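Tips for the Church Kitchen and Fellowship Hall
Collected by Kenna Niven, Samunside Chapel

Sunday potluck

Put the sign-up sheet out two weeks ahead. One week is too late, you get 6 pasta salads and no bread. Write the headings yourself - hot dish, salad, bread, dessert - and leave blank lines under each.

Masking tape and a marker by the door for names on dishes. On the bottom AND the lid. Lids wander.

Roasters on separate outlets. Two on the same circuit will trip it, usually right in the middle of the closing hymn. Ours goes on at 9 and stays on low.

Coffee for the big urn: grind coarse, fill with cold water, start it before Sunday school. Wipe the urn out the same day. Stains inside, fill it with hot water and a good scoop of baking soda, leave it 30 minutes, rinse twice.

Communion things

Little glass cups - rinse right after the service, grape juice dries like glue. Warm water, a drop of dish soap, no lemon scented anything. You can taste it the next time.

Turn them upside down on a clean towel over night. Don't stack them damp.

Bread: cut it Saturday, damp paper towel over the top, then plastic wrap. Gluten free on its own plate with its own knife.

Juice left over in an opened bottle keeps in the fridge about a week. Put the day on the cap.

Linens

Juice on the white cloth. Cold water from the back of the stain first, then white vinegar, then wash as usual. Never the dryer till its gone.

Wax - let it harden, scrape with a butter knife, then brown paper and a warm iron. Move the paper often. Repeat. It took us three goes on the Advent cloth and teh purple still shows a bit.

Roll altar cloths on a cardboard tube with tissue. Folds never iron out in time.

Candles

Trim wicks to a quarter inch. Candles in the freezer an hour before a long service, they drip less. Stuck stub in the holder? Hot tap water over the outside, twist.

Cupboards

One bin per job, and the same color always. People put things back if the bin is sitting there looking at them. Low sides are better than tall, no digging.

Pantry shelf: oldest in front. We bought napkins by the 1000 in May and found the last batch behind the flour, so look first.

Keep the trash bags where the trash is. Spare roll in the bottom of the can, under the liner.

Flashlight, matches, first aid kit - top left drawer, and tell the ushers.

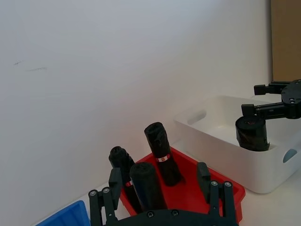
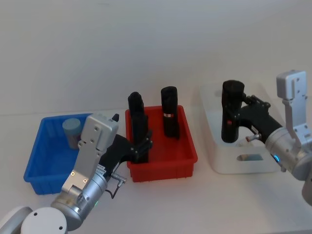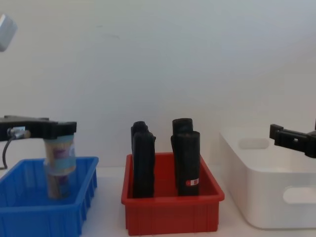 Colored bins on a white table.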